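1/ Short thread on what we've been doing with the toast task on Prultholm, our two-arm setup. It's about how much demonstration data you can throw away.

2/ We recorded 926 demonstrations by teleoperation. Fereshteh Tabrizi then scored each one for hesitation — long pauses, repeated approaches, arms drifting while the operator thinks.

3/ Bread, plate and toaster stay within reach of the right arm. The left arm works the basket side.

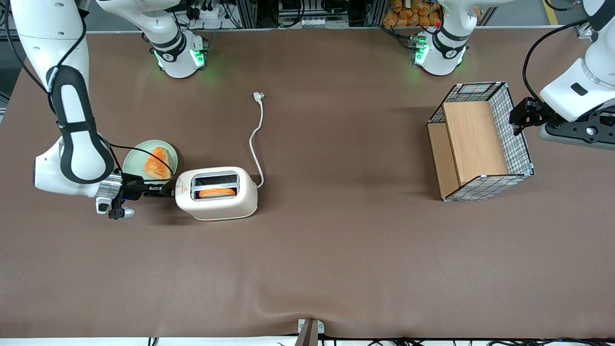 4/ We kept the 173 cleanest demonstrations and trained the same policy on those alone. It matched the full set on moving bread to the plate, and it was quicker.

5/ Where it did worse was recovery. If the slice caught on the slot, the small-set policy often just stopped. The messy demonstrations had those corrections in them.

6/ So we put 14 recovery clips back in. That closed most of the gap. We haven't tried a different toaster yet, so don't read too much into it.

7/ Scoring code goes up in October, under the name Gustar.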